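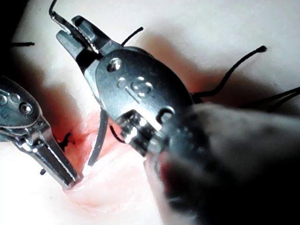

Serrated vs. smooth jaws on the wristed drivers - which do you run?

Forum: Instruments and End Effectors
4 replies

tendonslack
We have two jaw sets on the bench for suturing trials and I have to settle on one before we order more. The Bosoner set has fine serrations near the hinge. The Guto set is smooth with a carbide face. Same arms, same controller, same silicone pads, black thread. I ran 89 throws with each. The Bosoner dropped the needle 4 times and the Guto dropped it 7 times. The serrated jaws seem to fray the thread when I pull a knot down hard, though. Has anyone compared these for more than a few hours?

pad_and_pulley
We switched to serrated last year and kept them. Needle roll was our main problem and it got better the same day. For fraying, check where you are holding the thread. If you grab it back near the hinge you get the full bite of the teeth. Use the tips for thread and save the back of the jaw for the needle.

kq_wrist
I don't think 4 against 7 tells you much. You could get that gap from the order you ran them in. Did you alternate sets, or do all of one and then all of the other? We did a similar test on the Osei controller and the grip force setting mattered more than the jaw face. Smooth jaws at a higher hold force were fine for us, and the thread came out clean.

tendonslack
All of one, then the other. Guto went first, so yes, I had more practice by the time I got to the Bosoner. Fair point. Hold force was at the default for both. I'll redo it in alternating blocks and log the force this time.

pad_and_pulley
Raising the hold force has a cost, kq. We tried it and the jaw cables stretched sooner. After a few weeks the jaws lagged on opening and we had to re-tension the wrist. I would take a little fraying over that.

kq_wrist
Which cables? We use the coated ones from Kustus and haven't seen that. I still say smooth is the better choice if the goal is clean knots.

lowgain
Second vote for logging the force. Also swap the pad between blocks - once the cut has been stitched a few times the silicone tears easily and you end up pulling harder than you think. And move the scope back a little if you can. With the shaft that close to the lens it's hard to judge how far the tips are from the pad.

tendonslack
I can get the scope back a bit. New pads are in the drawer. Running the first alternating block after lunch, Guto first again, then I'll switch the starting set on the next one.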